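Bouturer un pothos dans l'eau

Coupez la tige un centimètre sous un nœud, avec une lame propre. Gardez deux ou trois feuilles et retirez celles qui tremperaient. Un verre de 100 ml suffit pour une bouture, un bocal de 400 ml pour plusieurs.

Changez l'eau chaque semaine. Évitez le soleil direct, qui favorise les algues.
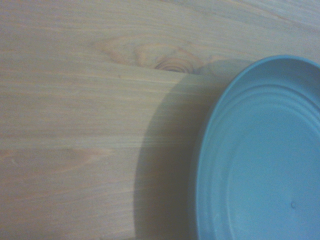 Plateau en bois clair, objet bleu mat à droite.

Rempotez quand les racines atteignent cinq centimètres. Prenez un petit pot percé et un terreau léger, tassez à peine, arrosez une fois puis laissez sécher en surface. Les boutures faites en avril démarrent plus vite que celles d'automne.

Capucine Lecomte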